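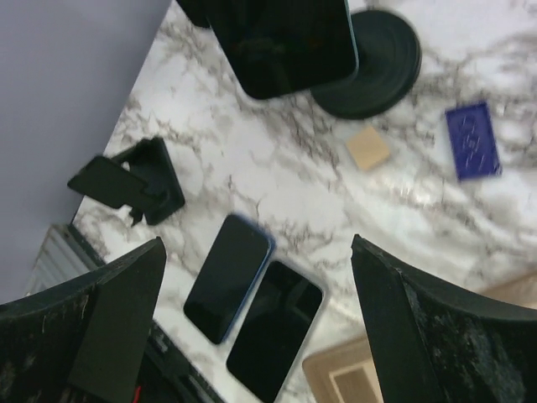

*Folding one on the left, round-base one up top with a phone in it. Two more phones waiting their turn.*

# Two phone stands, one counter (Plolis folder vs. Pusitz round)

Quick one, I have to be out the door by 4 pm. Bought both for the kitchen counter, been using them since February. Recipes, calls with my sister, timers, the usual. Three phones in this household at any given time plus whichever one Korkor leaves here charging, so they all got a go.

Short version: keep the round one on the counter, put the folder in a bag. Longer version below if you care.

## Plolis folding stand

Black, flat-ish when closed, base and a plate that tips back. Box says 96 grams and I believe it. Fits a coat pocket, fits the drawer with the tape and batteries.

- Hinge is stiff. Good stiff. Holds an angle once set.
- Bigger phones fine upright, fine sideways.
- Tapping hard at the top of the screen makes it rock. Scrolling is ok.
- Slides on a smooth counter if you shove it. The pads underneath are tiny.
- Thick case? The lip is shallow. Mine stays, Filippos's slides out if I bump the table.

Opening it one-handed is a pain. You hold the base down with a pinky and push the plate with your thumb and it goes too far, every time. Two hands, no problem at all. I cook with one clean hand at best so this matters to me, maybe not to you.

Took it on a trip and it was great there. Tray table, hotel nightstand, window sill. Went in my bag with keys for a week and the hinge is the same as before. Really no complaints for travel.

Paid less for this than the other one. Magalhães (the shop by the station) had them in a bin near the register, no idea if they still do.

## Pusitz round-base stand

Heavier. You notice as soon as you pick it up. Base is a disk with raised rings on it, and a phone sits up over it nice and straight.

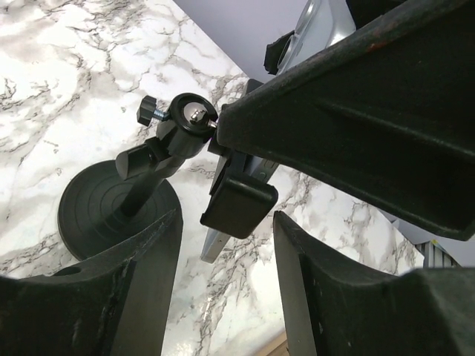
*Ringed base on the round stand. Those grooves catch flour, be warned.*

What I like:

- Doesn't tip. I've swiped at it with an elbow. Fine.
- Small footprint, so it goes behind the cutting board and stays there.
- Easy to grab by the upright and move, phone and all if you're careful.

What I don't:

- The rings. Crumbs get in, flour gets in. Damp cloth does most of it, then an old toothbrush for the rest. Why put grooves on a thing that lives in a kitchen
- Doesn't fold. At all. Tried it in a backpack once, never again.
- Angle range is narrower then the Plolis. If you're tall and standing right over it you'll be looking down at a shiny ceiling-light reflection. Move it back a foot.

Maarja Baranauskienė told me to get the Fanulberg one instead, hers has lasted through 3 moves. Couldn't find it in black so I didn't. She's still bringing it up.

## The tests, such as they were

Video call, 30 minutes, me chopping onions. Both stayed put. On the folder the picture shook a little with every chop, my sister noticed before I did. Round one, steady.

Recipe reading. Tie. I lean the folder way back and read standing up, that's its best trick.

Battery thing: my oldest phone is 4000 mAh and dies by dinner, so it needs a cable in while it's standing. Folder has a gap at the bottom for the plug, works if the plug is slim. With the round one I go sideways with the phone and run the cable out the side. Looks messy. Works.

Bump test, meaning Uthai setting down groceries without looking. Folder got pushed along the counter and stopped short of the edge. Round one didn't budge. Don't park the folder near an edge, is what I'd say, I keep doing it anyway.

## Scores

| | Plolis folding | Pusitz round |
|---|---|---|
| Steady | 3/5 | 5/5 |
| Travel | 5/5 | 1/5 |
| Cleaning | 4/5 | 2/5 |
| Price | 4/5 | 3/5 |

Would I buy again: yes to the folder, maybe even a second. The round one yes if they did a smooth base. Color on both is plain black, matches nothing and everything, and black shows dust by lunchtime on a white marble pattern counter. Wipe it or dont.

Will update if the hinge goes.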